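September, Monday night

Slept badly and was up before six, so I read the meter before coffee. We used 186 kilowatt-hours in the last billing stretch, down from the summer, mostly the air conditioner being off. The panels have been on the roof all season and I still haven't made up my mind about a battery.

The Zumix salesman called at nine. He wants a deposit by the end of the week to hold the price. I told him I had a second quote coming and he got a little short with me. His unit goes on the garage wall next to the breaker box and would carry the fridge, the well pump and the lights through a night. It would not carry the stove. He said most people don't cook in an outage. I said we did last winter, on the camp burner, on the porch, in coats.

The Biltus quote came by email around lunch. It's higher, but it includes the new subpanel, which Zumix lists as extra. Once I added that in, the two came out close. Biltus also has the longer warranty. What I can't get a straight answer on is who comes out if it quits. The paperwork says "authorized service partner" and doesn't name one.

Called Andor Illés, who put his in two years ago. He has had one fault, a fan, and it took three weeks to get the part. The rest of the time he forgets it's there. He keeps it set to hold back 20 percent for outages and lets the rest run the house in the evening when the rate goes up. During the ice storm he was at 80 percent when the line went down and had lights until the next afternoon. He told me to ask about cold weather, as his garage is heated and mine isn't. I hadn't thought of that. Wrote it on the pad for both companies.

Máté Veres came by after work to look at the wall. He measured and says there's room if I move the shelves and the old paint. He also thinks the conduit should go up through the attic and not around the outside, where it would run right over the hose bib. He wouldn't take anything for his time. Gave him a bag of tomatoes. 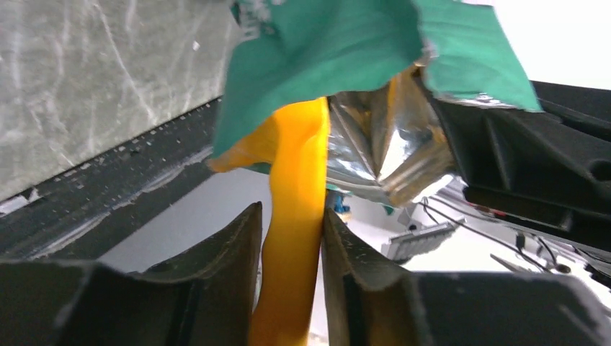
After he left I moved half the shelves. Found the receipt from Halász for the inverter, which I had been looking for since spring, in a coffee can with the wood screws. It has the model number Biltus needs. Put it in the folder.

The power company still hasn't answered my letter about the credit for what we send back. If they cut it, the battery makes more sense, and if they leave it alone I could wait another year. I'll call them in the morning and sit on hold.

Supper was soup. Rain started at eight. Need to return the ladder to the Stikska place before the weekend.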